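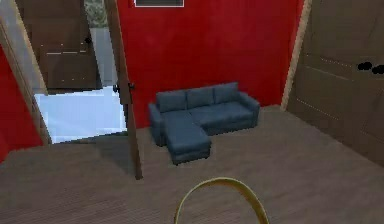
Teaching a simulated robot to get through a doorway: notes for new Allumlow club members

Last updated Oct 22, 2025

Welcome, and please don't be put off by the length of this page! Every fall we get a new batch of students who want to go straight to picking things up, and every fall we ask them to spend their first few meetings just driving from one room to the next. It sounds dull until you try it. Doors are hard, and a simulated apartment is a lovely cheap place to be bad at them.

You'll need the club laptop (or your own, if it has a decent graphics card), a gamepad, and the Vilta scene pack from the shared drive. Unzip the pack somewhere with a short folder name. Ours has trouble with spaces, and I lost most of an evening in June finding that out.

Step 1. Load a scene and sit still

Open the launcher, choose a home scene and leave the gamepad alone for a minute. Look at the forward view and decide which doorway you're going for. Write down one big thing you can use as a landmark, like a sofa or a wall in a strong color, so you can find your way back when you get turned around.

Step 2. Set your speed

Bring the drive speed down to 6 on the slider. It goes much higher, and you will be tempted. Turning speed can stay where it is.

Step 3. Line up before you move

Stop well short of the opening and turn in place until you can see some floor in the next room. Then creep forward and check again. A door that stands open takes up more of the gap than you'd think, and the closer you get, the less of the room you can see to judge it by — so do your thinking early.

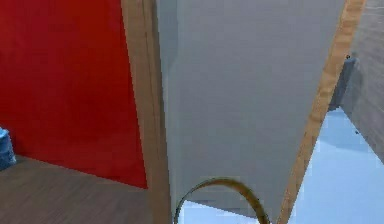 If you do bump something, back straight up before you turn. Turning while you're touching the door frame tends to wedge the base, and then you're reloading the scene.

Step 4. Save the run

Press the record button before you start and again when you stop. Name the file with your initials and the run number. We keep the messy ones too, so please don't delete anything. The club folder holds 3,443 runs now, and we had set our hearts on 3,000.

Step 5. Switch views and do it again

Once you can get through cleanly, change to the arm view and try the same doorway. It feels very strange at first. Go slowly, and keep the arm tucked in until you're all the way through.
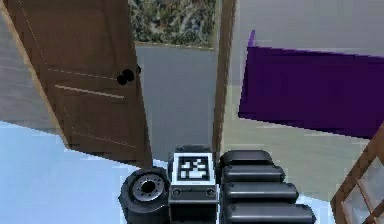 Iyamu wrote in to ask whether the arm view has to come last, as the students at Satcombe start with it and seem to manage fine. It doesn't have to, no. We put it last for beginners who find it dizzying, but if your group likes it, go ahead and swap steps 3 and 5.

When you've finished, add your best run to the sign-up sheet and move on to the drawer page.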